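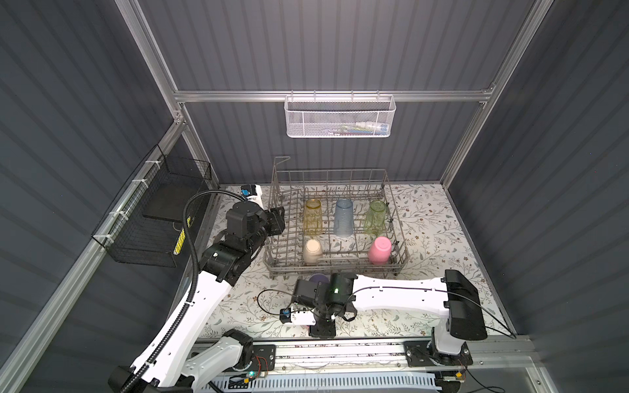 Home > Guides > Celtuteck two-arm cell > Section 3 > Recording your first examples

Filed under: Set-up and daily use

3. Recording your first examples

By now the cell is bolted down, both arms have been homed and the cameras are showing a picture on the control screen. Now comes the best part of the whole guide – teaching the thing something! The arms know nothing about cups or racks. Everything they learn comes from the examples you record by driving them by hand, so take your time over this section and enjoy it.

The starter task is Rack and Cups. We like it because it needs nothing you can't buy in a high street shop, and because a wire rack is a surprisingly good teacher. Thin tines, see-through plastic and a gripper that has to come in at the right height will show up a sloppy set-up in minutes.

3.1 Lay out the workspace

1. Spread the printed tablecloth over the worktop and smooth it from the middle outwards. Any pattern will do, and a busy one is welcome. Tuck the front edge well clear of the rail.

2. Put the dish rack in the middle, where both grippers can reach it. Check this by driving each arm slowly to the far corners of the rack before you place a single cup.

3. Choose your cups. Mix see-through and solid colours if you can. Stand them upside down over the tines and leave at least one gap, so that there is always somewhere for a cup to go.

4. Hang up any baskets you want to use in later tasks. Hook them firmly over the bar or fix them with cable ties. Leave them up for the whole session even if the task doesn't touch them.

5. Wipe both camera lenses on the grippers with a dry cloth.

Note: If the tablecloth creeps during a session, stop and pull it straight between examples, never during one.

CAUTION: The arm bases travel along the rail at the front. Keep sleeves, lanyards and loose cloth away from it whenever the power is on. Each arm's cable must be free to follow it through its full travel without snagging on the rack handle.

3.2 Start a session

1. Press Wake on the control screen and wait until both arms report ready.

2. Type a session name. Use the task, the site and your initials, for instance RACKCUPS-LARNHAM-TW. Please don't use spaces.

3. Write the instruction line. This is the sentence the learning system will read alongside the pictures, so put it the way you'd say it to a friend: "Move the pink cup to the empty space in the rack" is lovely. "Task 4b, variant" is no use to anyone.

4. Open all the camera views and look at each one properly. If a gripper view is dark or blurred, sort it out now.

5. Pick up the two hand controllers. Squeeze both triggers once to link them to the arms.

3.3 Record an example

1. Bring both arms to the rest pose.

2. Tap the foot pedal. The screen border turns red and recording begins.

3. Do the task at a steady, comfortable pace. Go smoothly. Short pauses are fine just before you close a gripper, but long ones get learned too, and you will end up with a robot that stops to daydream.

4. If you fumble a cup, carry on and put it right. A clean recovery is a very useful example! If a cup leaves the worktop altogether, tap the pedal twice to throw the example away.

5. Return both arms to rest and tap the pedal once to finish.

6. Mark the example Good, Recovered or Bad while it's still fresh in your mind.

7. Change something before the next one: turn the rack a little, swap two cups, start with the other arm.

Note: Step 7 is the one people skip when they get into a rhythm. Tania Weerakoon, who wrote the first version of this section, recorded 149 examples in Larnham with the rack in exactly the same spot. The system learned them beautifully and then missed every cup when the rack was shifted by a hand's width. She did the lot again.

CAUTION: Never reach in to right a cup while the controllers are linked. Release both triggers, check that the screen says UNLINKED, then reach in.

3.4 How many do I need?

For Rack and Cups, aim for 288 Good or Recovered examples before your first training run. That's plenty to see the arms go for the right cup, and it's a real thrill when they do. The Weredcombe set, supplied on the drive in your box, holds 1,109 examples of the same task and can be mixed with your own using the Jayawardena import tool (see Section 5).

Split the work over several sittings. Hands get tired before people notice – swap drivers or take a break every half hour. A second driver is good for the data too, as no two people pick up a cup in quite the same way.

3.5 Before you switch off

1. Park both arms.

2. Play back the first and last examples of the session and check that sound, pictures and arm movements line up.

3. Press Save and wait for the tick. Large sessions can take several minutes.

4. Turn off at the wall only after the tick appears.

Section last revised August 13, 2026

Previous: 2. Cameras | Next: 4. Checking and trimming | Back to contents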